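# Orkivov open day - anyone else go?

**beltfed_marv**

Went to the Orkivov open day on 13 December 2019. Posting notes for the people who asked in the November thread. They ran it in two halves. Mornings were the conveyor and palletizing lines, which most of you have seen in some form. After lunch they opened the back room with the two-handed setup, and that was the reason I drove out.

Sign-in took too long. Coffee was fine. Parking is on the north side of the building, and the sign still points you to the south lot, so ignore it if you go next year.

The two-handed station is a pair of black arms with a five-minute slot per group. The task was small part handling, passing a part from hand to hand and turning it over. Both hands work in close over a plain wooden table. At one point it had a little white cube with a black knob on it, pinched between a finger of each hand.

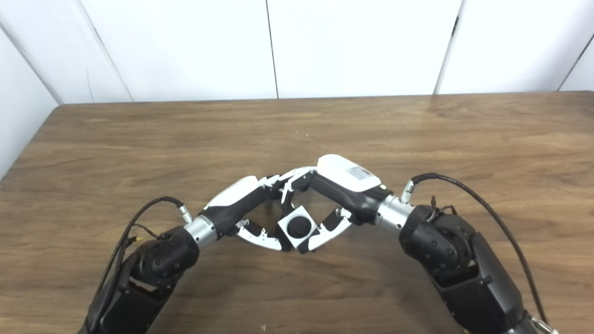

What is a station like that meant to do in a plant? According to the Orkivov staff, it is aimed at kitting and light assembly, where a part has to be picked up, turned to the right face and set into a tray or a fixture.

They are not selling it yet. The handout says pilot sites only.

---

**stator_gap**

Thanks for writing it up. Did they give a cycle time? I asked by email before the event and got a brochure back.

---

**beltfed_marv**

No cycle time. Somebody in my group asked twice. The answer was that it depends on the part. The only hard number I wrote down was 600 hours on the current set of finger joints, and that came from the tech at the station. It is not in the handout.

---

**pallet_jackie**

I was in the last group of the day and I was less impressed. It looks good, but I run a kitting cell with 4 people and I could not see where this would fit. We do 789 part numbers. Half of them are bagged. If it takes a demo to show one cube being turned over, I am not going to call my boss about it.

Also the noise in the front hall was bad. I could not hear a word of the palletizer talk.

---

**quillback**

> If it takes a demo to show one cube being turned over, I am not going to call my boss about it.

I think that is a little hard on them. Turning a part in the air with two hands is a real problem. We had a Skonix cell that could only flip parts by setting them down in a nest and picking them up again on the other side. It worked, but every new part needed a new nest, and we paid for each one. If a pair of hands can skip the nest, that is money.

---

**pallet_jackie**

Sure, if. Your nests never dropped a part, I bet.

---

**quillback**

They dropped plenty. Mostly when the air pressure sagged.

---

**stator_gap**

What about cables? Every demo arm I have looked at has had the cables run on the outside, and that is the first thing to get ripped off on a real floor.

---

**beltfed_marv**

Outside here too. Black cables looping over the arms to connectors at the wrists, and a few loose wires hanging at the right wrist. I would want those in a sleeve before it went anywhere near our line. The tech said the pilot version has a different harness. I didn't see one.

There was also a dark, boxy part, and that one I watched more closely. The left hand had it at the fingertips with the thumb pressed to its side, and the right hand was open across from it. The left wrist has a tiny green light. I forgot to ask what it means. If anyone knows, post it.
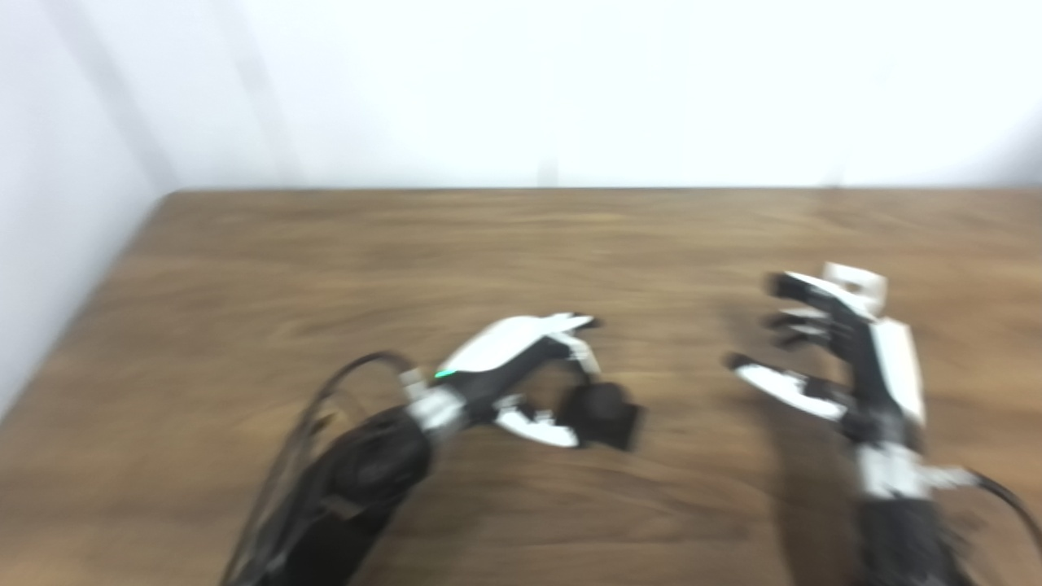
## Notes from the Q&A

**beltfed_marv**

Typed these up from my notebook. The Q&A was at the end and ran over.

- Price: they would not say. One visitor threw out 3000 a month as a lease figure and the presenter said he could not comment.
- Teaching new parts: done on site by their staff for now. They want customers to do it themselves later on.
- Gloves or covers for the fingers: being looked at, no date.
- Safety: pilot cells are fenced. They were clear on that.
- Spare hands: swapped at the wrist as a unit and sent back for repair.

---

**carbonblack77**

Swapping at the wrist is how Carbone does their grippers, and it works well enough as long as you keep a spare on the shelf. Ask what the turnaround is. Ours was supposed to be a week and was closer to five.

---

**pallet_jackie**

Five weeks with a cell down is the end of the conversation at my place.

---

**quillback**

So you buy the spare. Same as anything else. You keep a spare motor for your conveyor, don't you?

---

**pallet_jackie**

A motor I can get from three places in town. But fine, point taken on the spare. I would still want to see it run bagged parts. Marv, did they have any bags out?

---

**beltfed_marv**

Not while I was there. I put it on the comment card.

---

**stator_gap**

Menex is doing a demo day in the spring, I think at their own plant. I'll put up a thread when I have the date. Bring your own parts if they let you. I'm bringing a bag of O-rings.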